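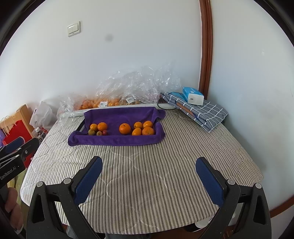 Every spring same question in my inbox. Can it do the chores yet. Short answer no. Longer answer, some of them, sort of, if you stand there.

Take fruit. Sorting fruit sounds like nothing, a kid does it while watching TV. Big orange ones over here, the little odd ones over there. But a soft towel under them means everything rolls a bit when you touch it, and the small ones sink in behind a fold. A hand just goes around. Two stiff fingers have to decide, and deciding is slow.

I watched the Brusus demo in April. 14 minutes to clear one tray. Very gentle, I'll give it that. Then someone handed it a crumpled plastic bag and that was the end of the demo. Clear plastic is murder, it shines, it has no edges, it moves when you breathe on it. And what kitchen doesnt have a pile of the stuff?

Irnance says their packing line does 155 pieces an hour. Fine. Same crate, same light, same fruit, bolted to the floor. My table is not a packing line. My table has tissues on it, and shopping, and whatever came in the door last.

People say wait for the data. Maybe. 2,000 hours of hands doing dull things is worth more than another backflip video, I do beleive that. But I'd want to see it work in a house it hasn't met, at 7 pm, with dinner half out of the bags.

Until then I'd pay $60 for a better fruit bowl and do it myself. Ask me next spring.

We use cookies to improve your experience. Accept all | Manage preferences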